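기관 소개

혼데로(Hondero) 목공예학교는 목재를 다루는 기초 기술과 생활 목공예를 가르치는 민간 교육기관입니다. 본교는 나무로 생활에 필요한 물건을 만들고 고쳐 쓰는 일을 누구나 배울 수 있는 정규 과정으로 제공하고자 설립되었으며, 올해로 개교 22주년을 맞이하였습니다. 개교 당시 작은 공방 한 칸에서 운영하던 야간 강좌는 현재 주간 정규과정, 야간과정, 주말과정 및 연구과정으로 확대되었습니다.

본교의 교육은 주방과 식탁에서 쓰이는 목제품을 중심으로 이루어집니다. 도마, 쟁반, 수저, 그릇, 작은 수납가구와 같이 매일 손에 닿는 물건은 구조가 단순해 보이지만 재료의 선별과 결의 방향, 접합, 마감에 이르기까지 목공의 기본 원리를 고르게 요구합니다. 입학생은 목공 경험의 유무와 관계없이 이러한 생활용품의 제작에서 학습을 시작하며, 과정이 진행됨에 따라 짜맞춤 가구와 보수 작업으로 범위를 넓혀 갑니다.

설립 취지

설립 당시 지역의 소규모 목공소들은 문을 닫거나 업종을 바꾸고 있었고, 오랜 기간 축적된 손기술을 체계적으로 전수할 곳은 많지 않았습니다. 본교는 현업에 종사하던 목수와 공예가, 목재 유통업 종사자들의 뜻을 모아 출발하였습니다. 교명 '혼데로'는 학교가 처음 자리를 잡은 골목의 옛 공방 상호에서 따온 것으로, 해당 공방의 작업대 두 대는 지금도 제1실습실에서 사용되고 있습니다.

본교는 설립 정관에서 교육의 목적을 "재료를 아끼고 도구를 바르게 쓰며 오래 사용할 수 있는 물건을 만드는 사람을 기른다"로 정하고 있습니다. 이 조항은 이후 여러 차례의 정관 개정에서도 문구의 변경 없이 유지되었으며, 교육과정 편성과 실습 평가의 기준이 되고 있습니다.

교육과정

정규과정은 기초, 접합, 가구, 마감, 보수의 5개 단계로 구성됩니다. 각 단계는 이론 수업과 실습을 병행하며, 단계별 과제물을 제출하고 심사를 통과한 학생에 한하여 다음 단계로 진급할 수 있습니다.

기초 단계에서는 목재의 수종별 특성, 함수율의 이해, 톱과 대패, 끌의 사용과 연마를 학습합니다. 학생은 첫 학기 동안 전동 공구를 사용하지 않으며, 손공구만으로 평면과 직각을 확보하는 훈련을 반복합니다. 날물 연마는 별도의 교과로 편성되어 있고, 매주 첫 수업은 연마 점검으로 시작합니다.

접합 단계에서는 집성과 짜맞춤을 다룹니다. 집성 실습에서는 폭이 좁은 부재를 이어 붙여 넓은 판재를 얻는 방법을 배우며, 나이테의 방향과 색의 배열, 접착면의 정밀도, 조임쇠의 간격과 압력 등을 익힙니다. 짜맞춤 실습에서는 장부맞춤과 주먹장맞춤을 기본으로 하여 상자와 서랍을 제작합니다.

가구 단계에서는 걸상, 탁자, 소형 장을 차례로 제작합니다. 학생은 도면을 직접 작성하고 재료 산출표를 제출한 뒤 담당 교원의 승인을 받아 재단에 들어갑니다. 재료의 낭비를 줄이기 위하여 재단 계획은 평가 항목에 포함됩니다.

마감 단계에서는 오일, 왁스, 옻칠을 비롯한 여러 도장 방법을 비교하여 학습합니다. 식품과 접촉하는 물건에 사용하는 마감재에 대해서는 성분 표시의 확인, 도포량, 건조 기간의 준수를 별도로 교육하고 있습니다. 보수 단계에서는 갈라짐과 휨, 접합부의 이탈이 발생한 물건을 인수하여 원인을 진단하고 수리합니다.

야간 및 주말과정

야간과정과 주말과정은 직장인과 지역 주민을 대상으로 운영됩니다. 정규과정의 기초 및 접합 단계에 해당하는 내용을 나누어 편성한 것으로, 이수 후 심사를 거쳐 정규과정의 가구 단계에 편입할 수 있습니다. 두 과정의 수강 정원은 각 40명이며, 정원을 초과하는 경우 접수 순서에 따라 대기자 명단을 운영합니다.

청소년을 위한 방학 강좌는 보호자의 동의를 받아 수강할 수 있습니다. 해당 강좌에서는 숟가락 깎기와 작은 상자 만들기를 진행하며, 사용 공구는 조각칼과 소형 톱으로 제한됩니다.

시설 안내

본교는 본관과 별관, 목재 보관동으로 이루어져 있습니다. 본관에는 제1실습실과 제2실습실, 연마실, 강의실, 자료실이 있습니다. 제1실습실은 손공구 전용 공간이며, 제2실습실은 기계 가공을 위한 공간으로 집진 설비를 갖추고 있습니다. 기계 가공실은 안전교육 이수증을 소지한 학생에 한하여 출입할 수 있고, 모든 작업은 담당 교원의 입회하에 이루어집니다.

목재 보관동은 트랑게이트(Trangate)로 불립니다. 반입된 목재는 수종과 두께에 따라 분류되어 자연 건조를 거치며, 반입일과 산지를 기재한 표찰이 부착됩니다. 두꺼운 판재의 경우 3년 이상 건조한 뒤 실습용으로 출고하는 것을 원칙으로 합니다. 학생들은 건조 상태의 점검과 적재 작업에 직접 참여함으로써 재료 관리의 과정을 익힙니다.

자료실에는 목공 및 가구사 관련 도서와 도면, 수종 표본이 비치되어 있습니다. 기쿠치(Kikuchi) 문고로 불리는 특별 서가는 기증받은 짜맞춤 도면과 연장 목록을 보관하고 있으며, 열람을 희망하는 외부 연구자는 사전에 신청서를 제출하여야 합니다. 기쿠치 문고의 자료는 관외 대출이 되지 않습니다.

도마 보수 및 재생 사업

본교는 지역사회와의 협력 사업으로 목제 주방용품의 보수와 재생을 지원하고 있습니다. 가정과 음식점에서 사용하던 도마와 쟁반을 접수하여 표면을 다시 고르고, 필요한 경우 접합부를 보강한 뒤 마감하여 돌려드리는 사업입니다. 접수는 별관의 공게이트(Gongate) 공방에서 받으며, 작업은 보수 단계의 학생이 교원의 지도를 받아 수행합니다.

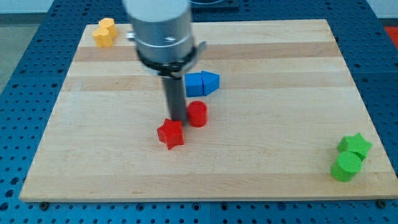

접수된 물품은 상태 점검 후 보수 가능 여부를 통지합니다. 깊은 균열이 중심부까지 진행되었거나 곰팡이가 내부로 번진 경우에는 보수를 진행하지 않으며, 해당 물품은 의뢰인에게 반환하거나 동의를 얻어 교육용 절단 표본으로 활용합니다. 보수 비용은 재료비에 한하여 청구하고 있습니다.

아울러 본교는 목제 주방용품의 올바른 사용과 관리에 관한 안내문을 제작하여 배포하고 있습니다. 안내문의 주요 내용은 다음과 같습니다.

- 사용 후에는 양면을 고르게 씻고, 세워서 통풍이 되는 곳에 둡니다.
- 직사광선이나 난방기구 가까이에서 말리지 않습니다.
- 장시간 물에 담그거나 식기세척기에 넣지 않습니다.
- 표면이 거칠어지면 고운 사포로 결 방향을 따라 정리한 뒤 식품용 오일을 얇게 바릅니다.
- 날생선과 육류에 사용하는 도마는 채소용과 구분합니다.

재료 수급 원칙

본교는 산지와 벌채 경로가 확인되는 목재만을 구매합니다. 실습에 주로 사용하는 수종은 단풍나무, 참나무, 느티나무, 호두나무이며, 희귀 수종은 기증 또는 고재의 재활용에 한하여 사용합니다. 실습 과정에서 발생하는 자투리 목재는 크기별로 분류하여 집성 실습과 방학 강좌의 재료로 재사용하고, 톱밥과 대팻밥은 인근 농가에 무상으로 제공하고 있습니다.

운영과 재정

본교의 운영은 이사회의 감독을 받으며, 교육과정에 관한 사항은 교원회의의 심의를 거쳐 결정됩니다. 재정은 수업료와 위탁 제작 수입, 후원금으로 충당하고, 결산 내역은 매년 6월 본교 게시판을 통하여 공개합니다. 위탁 제작 수입은 전액 공구의 교체와 장학금으로 사용하도록 정관에 명시되어 있습니다.

장학금은 가계 형편과 학업 성실도를 함께 고려하여 지급하며, 수혜 학생의 신상은 공개하지 않습니다.

입학 및 방문 안내

다음 학기 정규과정 입학원서는 3월 31일 수요일까지 접수합니다. 지원자는 원서와 자기소개서를 본교 행정실에 방문 또는 우편으로 제출하여야 하며, 우편 접수의 경우 마감일 소인까지 유효합니다. 서류 심사를 통과한 지원자에게는 면접 일정을 개별 통지합니다.

시설 견학은 학기 중 사전 예약을 통하여 가능합니다. 견학 시에는 앞이 막힌 신발을 착용하여 주시기 바라며, 기계 가공이 진행 중인 시간에는 제2실습실의 관람이 제한될 수 있습니다. 단체 견학을 희망하는 학교와 기관은 행정실로 문의하여 주시기 바랍니다.

분류: 학교소개 > 기관 소개 | 목공예 · 생활목공 · 평생교육

공유 22 · 댓글 3

문의: 혼데로 목공예학교 행정실 | 개인정보처리방침 | 찾아오시는 길 | © 혼데로 목공예학교. 무단 전재 및 복제를 금합니다. | 맨 위로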